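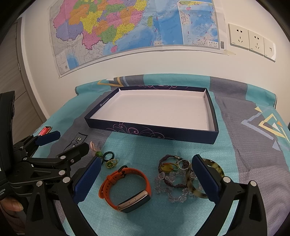

*An empty box lid on the bed, with a fitness tracker, a bracelet and a bangle waiting to be sorted.*

**LINDVILLE, February 21, 2026** – I'm Sorcha Madigan, and I run Surnent, a very small home-organizing business that I started at my own kitchen table (it has since taken over the hall closet too). Today I get to announce something I've been itching to share: our new Box Lid Evenings are open for sign-up, and they start in April!

The idea is simple. You bring the jewelry and little accessories that live on your nightstand, in your coat pockets and at the bottom of your gym bag, plus one shallow box lid from home. We spend the evening sorting, untangling and finding a place for all of it. I've always done this on top of a bed at home, with everything spread out on the sheet where I can see it, and I still think a bed is the best sorting table in the house. For the evenings we'll have big padded tables covered in old sheets, so nothing rolls off and gets lost under a radiator.

Why a lid? The sides are low, you can see every piece at once, and most of us have a nice one sitting around after the bottom half went off to hold photos or cables. A pale inside is great for spotting small earrings. I'm also very fond of a lid with a bit of pattern on the outside, like the lavender swirls on the navy one in the photo, as it can stay out on the dresser and look like it belongs there.

Fitness trackers get their own corner, by the way. They come off at night and go back on in the morning, so they need to be easy to grab, and I like to keep bracelets well away from the screen.

There will be 4 evenings, with 12 places at each, in the upstairs room at Samel on the main street in Lindville. Each one runs for 3 hours with a tea break in the middle. Oisín Fitzgerald, who repairs clasps and restrings beads at Ó Súilleabháin, is joining me for all of them.

"Bring me the necklace you've given up on," Oisín told me when we were planning this. "I'd much rather spend ten minutes on a knot than see it go in a drawer for another year."

I've sorted through 312 jewelry stashes for clients so far, and I still get a kick out of it when somebody finds the other earring.

To book a place, stop by the counter at Samel and add your name to the sheet. Reporters are very welcome to sit in on an evening, and if you come, please bring a lid!

**Press contact:** Sorcha Madigan, Surnent, Lindville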